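Workshop Tips: Small Metal Gears on the Bench – Handling, Sorting and Fitting

Compiled by Darcy Bélanger. Revised July 25, 2021.

These notes apply to small spur gears handled loose on a bench, either for a rebuild or for sorting into stock. They assume hand tools and a plain dark mat. Helical and bevel gears need separate treatment and are left out.

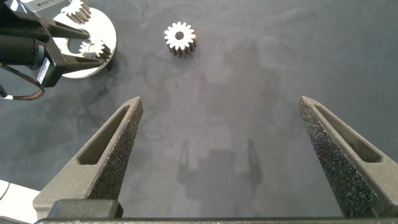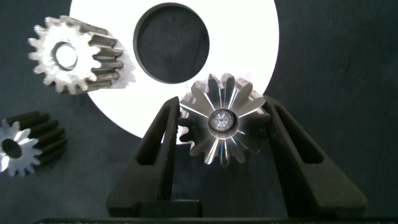 Mat

Use a dark, matte surface. Bright steel on bare steel or on white laminate is hard to see, and a dropped set screw is harder. Charcoal or dark gray is preferable to black, which shows every speck of dust and makes inspection tiresome. Wipe the mat with a lint-free cloth before each job. Chips left from drilling will stick to an oiled tooth and end up in the mesh.

Replace the mat when cuts go deep enough to catch a fingernail. Light scratches can be ignored.

Placing the gears

Stand a spur gear on a flat face whenever the face is wide enough to hold it. A gear lying on its teeth will roll, and the load sits on one or two tooth tips. If the gear has a raised hub on one side, put the hub up. Keep a gap of at least one gear diameter between neighbors so that each can be picked up without touching the next.

Parts of one gear train go together on a tray or disc, in assembly order. Mark the first position with a dot of paint pen and work clockwise from there. Evdokia Lazaridis uses the same method for clock movements, with the screws laid outside the ring beside the part they hold.

Picking up

Grip across the outside diameter, at two opposite points, with the jaws parallel to the bore. Gripping on the corner of a tooth leaves a burr. Soft jaws are recommended for anything with a ground or polished flank – nylon, hard rubber or a printed plastic insert will all do. Steel tweezers are acceptable for handling by the bore only.

Open the jaws well before lowering them. A tool brought down half closed tends to knock the part over, and small gears travel a long way on a hard floor.

Cleaning

1. Brush dry first, along the tooth and never across it. An old toothbrush is adequate.
2. Soak in mineral spirits for 11 minutes. Longer does no harm to plain steel but will soften some adhesives used on pressed hubs.
3. Clean the bore with a wooden stick or pipe cleaner. Splined bores need a brass brush of matching diameter.
4. Dry with low-pressure air, holding the part. Do not let it spin on a finger.
5. Oil lightly if it is going into storage.

Rust spots on the flanks can be taken off with 2000 grit paper and oil. If the spot leaves a pit that can be felt with a scribe, set the gear aside for light duty or discard it.

Checking

Count the teeth twice, starting from a marked tooth. Measure the outside diameter with calipers; on an odd-toothed gear, no two tips sit directly opposite and the reading will be low. Check the bore with the actual shaft or a pin gauge. Caliper jaws are unreliable in small holes.

Inspect the tooth tips under a side light, turning the gear slowly. Burrs show as a bright line. Remove them with a fine stone, one or two strokes per tooth.

To check for wobble, fit the gear to a straight shaft and roll the shaft between two V-blocks. Grigoris Xenos reports that most of the runout he finds comes from dirt under the hub.

Storage

Do not tip gears into a jar. Tooth tips are the first thing to be damaged. Shallow drawers with foam inserts work well; the Arholm inserts fit a standard small-parts drawer but must be trimmed by 7 mm at the back. Fishing tackle boxes are a cheaper alternative if each compartment is lined.

Label every compartment with tooth count, module or pitch, bore and material, in that order. A label reading "34T, mod 1, 6 bore, steel" is sufficient. Mixed metric and inch stock should be kept in separate drawers, as several common sizes look identical and will bind after a few turns.

Put a rust-inhibiting paper in each drawer and change it every January.

Fitting

Press on the hub and never on the teeth. Use a sleeve that clears the bore and bears on the full hub face. Run the pair by hand through one complete revolution of the larger gear before tightening anything. A tight spot once per turn of the small gear points to the small gear or its shaft. Set screws go in last, with a drop of medium thread locker.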